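Coating old trim: an interview with Everaldo Trindade

Everaldo Trindade has run the interior crew at Quintana Painting for 4 years. Before that he sprayed cabinet doors in a shop in Lusska. Most of his current work is repainting trim and interior doors in older houses, where the existing finish is oil-based and the new one is not. We asked him how his crew handles the changeover.

The first step is a solvent check. A rag with denatured alcohol is rubbed on a small area behind a door or low on a casing. "Latex softens and comes off on the rag. Oil stays put," Trindade said. "If I get a mixed result, there are two generations of paint on the piece and I treat the whole room as oil."

In a house built before 1978, testing for lead comes ahead of any sanding. Trindade does not quote a job until the result is in. "The containment changes the labor. I can't price a room without knowing that."

Cleaning follows. The crew washes with a degreaser, rinses twice with plain water and leaves the trim overnight. Kitchens get a second wash around the door edges and above the range. Trindade puts most of the adhesion failures he is called to look at down to this stage. "People sand over grease. The paper drives it into the scratch, and then the primer sits on top of it."

For sanding he uses 150 grit on flat stock and a fine sponge on profiles. The aim is an even dull surface with no shiny spots left in the corners. He does not sand to bare wood unless the old film is already loose.
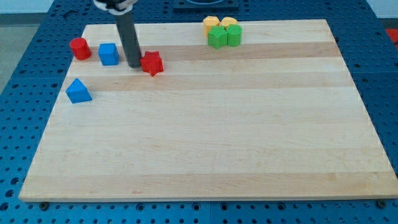

The primer is a bonding type, applied in one coat by brush. Trindade allows it a full day even when the label permits recoating sooner. On the Pleltar house, a job with 40 interior doors finished in June, the crew kept a scrap door in the hallway and ran a crosshatch tape test on it each morning. "If the tape pulled anything, we waited," he said. "We waited on two mornings. The humidity was high and the film was still soft."

Lyle Kincaid, who estimates for the same firm, said the waiting time is the part that customers question most. "They see a day with no one in the house and they ask what they're paying for. I write the dry days into the proposal now, on their own line."

Finish coats are a waterborne enamel in satin. Doors come off the hinges and are sprayed flat on racks. Casings and baseboards are brushed in place. Trindade thins the enamel only when the room is warm, and then with the maker's own additive – never with water. Between coats he scuffs with 320 grit and wipes down with a damp cloth.

Asked about caulk, he was brief. "After primer, before finish. Caulk on raw dust doesn't hold."

Rehung doors are left ajar for several days. Waterborne enamel will feel dry within hours, but two painted faces pressed together can still stick and tear when the door is opened. The crew leaves a card on each knob with the date it may be latched.

Kincaid adds a return visit to every trim job. Trindade uses it to check the miters and the stop edges, and to touch up from a labeled jar that stays with the owner.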